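## 4. Does the tabletop sort measure tidiness? 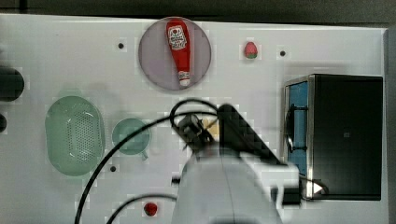 ### 4.1 What is on the table, and what counts as "away"

**Figure 3.** One layout from the sorting set: a ketchup bottle on a plate, a strawberry to the right of it, and a green colander with a smaller bowl beside it.

The Pluditz sort has been used for years as a stand-in for how people put a kitchen in order. A layout is shown, the person says which items are out of place and where each should go, and the answers are scored against a key. We doubt that the key measures what its users say it does, and Figure 3 is a fair place to start the argument.

Take the ketchup. The key marks a bottle lying on a plate as "misplaced, severe," the same grade it gives to food on the bare table. But a plate is a normal spot for a bottle on its way to or from a meal. A person who leaves it there may be halfway through setting the table. Someone who moves it to a shelf may have misread the job. The key can't tell these two people apart, and it gives the second one the better score.

The strawberry has the opposite problem. Almost everyone agrees that it should not stay on the table, but they disagree on where it should go. In our sample of 64 adults, 53 moved it. Some chose the colander, on the grounds that fruit gets rinsed. Others chose the small bowl, and a few wanted it on the plate once the bottle was gone. The key accepts only the bowl. We could find no reason for this in the Pluditz manual, which says that the right place for each item is "clear from common use." Our answers suggest otherwise.

The colander itself is never scored. It is treated as a fixed part of the layout, like the table, even though it is a large item and takes up much of the left side. Several people asked whether they were allowed to move it. Under the standard instructions the tester must reply, "Do what seems best," and then ignore whatever is done. We find this hard to defend. If a large colander can sit anywhere at no cost, then the score is mostly about small things.

### 4.2 Agreement between scorers

Supporters of the sort point to high agreement between trained scorers, and the Bambridge group makes much of this. We don't dispute the agreement. Two people reading from one key will tend to give one answer, and that tells us little about kitchens. When we took the key away and asked 3 scorers to grade 223 answers by their own judgment, they parted ways most often on food and on anything resting on a plate. They rarely differed on empty dishes.

The Ishida revision tries to fix this by allowing partial credit. It helps with the strawberry, where the colander and the plate now earn half a point. It does nothing for the bottle, which keeps its "severe" grade for reasons the revision does not give. Nor does it ask the person what the table is being used for, a question that most of our sample raised before touching anything.

We would be slower than either group to read a low score as a sign of an untidy home. The Staremwood home visits, which we turn to in Section 5, compare scores from the sort with what was found on real counters, and the match is weak.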